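Stakgate shoe bank moves to bigger rooms and asks for children's sizes

June 6, 2021

The shoe bank in Stakgate has opened again in new rooms on the upper floor of the old Jinix building, after it was closed for most of the spring. Families can come to choose shoes for their children without paying, and people who have shoes to give can bring them to the same address.

The shoe bank is run by Wilovus, a small local charity which also lends winter coats and school bags. It began in one cupboard at the Saengthong community hall. Last year it gave out more than 700 pairs, and the cupboard became too small a long time ago. Boxes were standing in the corridor, and the hall needed the corridor for other groups.

The new rooms were painted in April. They are light and simple, with white tables and enough space for parents to come in with a pushchair. The rent is low because the building has no lift, and the charity knows that this is a difficulty for some visitors. Anyone who cannot use the stairs may ring the bell at the street door, and shoes in the right size will be carried down.
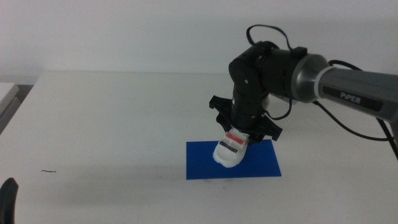 What is needed most

The charity says that it has plenty of ladies' shoes at the moment, and also many men's work shoes. The shelves for children are much less full. White shoes are asked for very often, as two of the primary schools in the town want them for indoor sport. Parents do not like to buy a second pair that will be too small after a few months, and so they come to the shoe bank.

Plain shoes are welcome in all colours. Wellington boots and sandals are also accepted the whole year. Football boots should be brought only if they are complete with their studs. Ice skates and roller skates cannot be taken, and the same is true for slippers that have been worn.

Shoes do not have to be new. They should be clean inside and outside, and the sole should not be open at the front. It helps very much when the two shoes are tied together by the laces, or put in one bag. Every week there are single shoes left at the end of the sorting, and usually their partner is never found.

White canvas can be washed by hand with warm water and a little soap. The charity asks people not to use bleach, which makes the cloth yellow and the glue weak. Laces can be taken out and washed separately. After washing, the shoes should dry slowly in the open air, away from the radiator. A shoe that is packed when it is still damp will smell after a few days, and then also the other shoes in the same bag must be washed again. 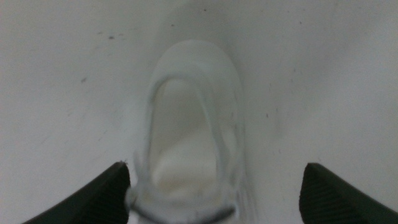

Do families need to show a letter or a proof of income?

Nothing of this kind is asked. Visitors tell only the age of the child and the shoe size, if they know it, and they may take 2 pairs for each child in one season.

Measuring of feet is offered too. Many children come in shoes that are a full size too short, often without saying that it hurts. The measuring is done while the child stands up with the weight on both feet, because the foot becomes longer in this position. It is better to come in the afternoon, when feet are a little larger than in the morning. Children should bring the socks which they normally wear to school.

For small children the charity advises to look again at the size every few months. A thumb's width between the longest toe and the end of the shoe is a good measure. If a shoe has already taken the shape of another child's foot, it should be tried with some care. The heel is the best place to look. When it is worn strongly on one side, the pair is not given out for daily walking.

The rooms are open on weekday afternoons from 2 until 5, and until 6 on the last working day of the month. During school holidays the hours stay the same. Visitors do not need an appointment, but only a few families can be in the rooms together, and at busy times there may be a short wait on the stairs.
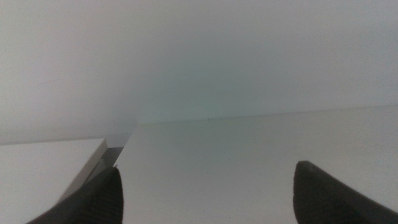
People who want to leave a bigger quantity, for example from a shop or a sports club, are asked to telephone before they come. The space for storage is better than in the old place, but it is not without limit, and shelves for the second room are still to be bought. Shelves in good condition would be taken with thanks, and the charity can collect them inside the town.

The cupboard at the Saengthong community hall is no longer in use. Bags should not be left there in front of the door, as some were wet from rain last week and had to be thrown away. A notice with the new address hangs at the entrance of the hall, and the same notice can be found in the library and at both primary schools.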